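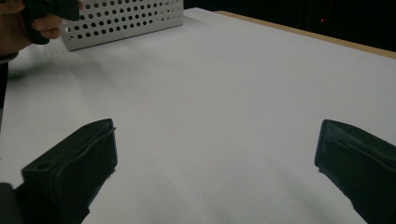
Section 6. Setting Up the Match Clock and Scoreboard

6.1 Before you start

Read Section 5 first if the scoreboard has not been mounted. The steps in this section apply to the Lesow outdoor scoreboard when used with the Hellis handheld console, firmware from June or later. Older consoles can run the clock but cannot load a team roster.

You will need:
The console and its charging cradle
The access key supplied with the scoreboard
A roster file saved from the Gezer league office program
A clear line of sight from the scorer's table to the front of the board

CAUTION: Do not apply power to the scoreboard while the rear service panel is open. Line voltage is present at the terminal block.

6.2 Pairing the console

1. Charge the console until the battery light turns solid green.
2. Switch on the scoreboard at the wall box. All digits light, then go out one row at a time.
3. When two dashes appear in the HOME window, hold MENU on the console for six seconds.
4. Select PAIR and press OK.
5. Enter the four digits printed on the access key.
6. Wait for the READY message. The dashes change to zeros.

If READY does not appear within a minute, turn the scoreboard off, move the console closer, and repeat from step 2. The rated range in open air is 1,454 feet. Metal bleachers, fencing, and parked buses reduce it.

NOTE: One scoreboard accepts one main console and one backup. Pairing a third console removes the backup without a warning message.

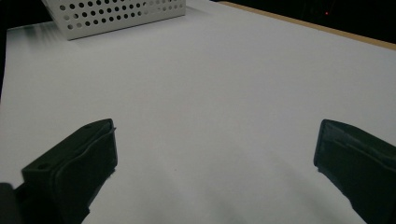

6.3 Setting the match format

The console ships with the adult format loaded: two halves of 45 minutes, clock counting up, no overtime. To change it:

1. Press MENU and select FORMAT.
2. Choose the number of periods.
3. Set the length of each period in minutes.
4. Set the clock direction. UP is usual for adult soccer. DOWN is used by many school leagues.
5. Set halftime. The halftime clock always counts down.
6. Choose overtime OFF, FULL, or SUDDEN.
7. Press SAVE and give the format a name of up to eight letters.

A saved format stays in memory when the battery is removed. Formats cannot be edited during a match. Press END MATCH first, or wait for the next one.

Added time is not shown on the main clock. When the clock reaches the end of a half it holds at the full value and a dot lights in the lower right corner of the minutes window. The referee's watch remains the official time — the board is for display only.

6.4 Loading rosters

Rosters are moved to the console through the cradle. The console stores up to 2,000 players across all teams.

1. Place the console in the cradle and connect the cradle to the computer.
2. In the Gezer program, open the team list and select EXPORT TO CONSOLE.
3. Pick the two teams, or select ALL for the full league.
4. Wait for the light on the cradle to stop blinking. Do not lift the console before it does.
5. On the console, press TEAMS and check that both names are listed.

Shirt numbers from 0 to 99 are accepted. If two players on one team share a number, the console keeps the first and marks the second with a star. Correct the number in the program and export again. Names longer than 14 letters are shortened on the board but are kept in full in the match report.

Error 568 means that the roster file was saved in an older layout. Open the file in the program, save it again, and repeat the export. 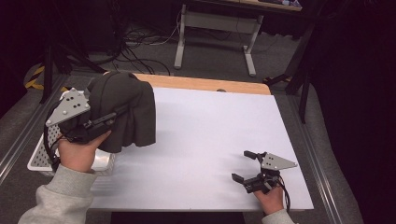

6.5 Testing the board

Carry out the test after first set-up, after any change of format, and at the start of each season.

1. Select TEST from the MENU screen. Every segment lights for ten seconds.
2. Walk to the far touchline and look for dark or flickering segments.
3. Start the clock, let it run past one minute, and stop it.
4. Add a goal for each side, then remove both with UNDO.
5. Sound the horn once. Warn anyone near the board beforehand.
6. Press RESET and hold until the windows return to zero.

A single dark segment is normally a loose ribbon cable. A whole dark window points to the driver card — see Section 9 for replacement.

CAUTION: The horn can harm hearing at close range. Keep people well away from the front of the board during step 5.

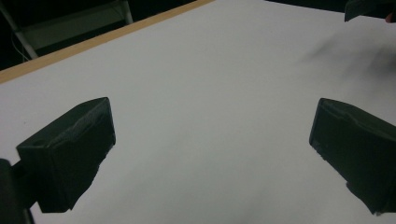 Figure 6-4. White tabletop and two black gripper fingers.

6.6 Recording the set-up

Write the console serial number, the access key digits, and the name of the saved format on the card inside the wall box door. Leagues in the Nakinum service plan should also send a copy to the service desk, marked for Gönül Güneş.

Section 6 last revised Sat 3 August by Rezaul Miah. Changes: error code added to 6.4, overtime choices corrected in 6.3.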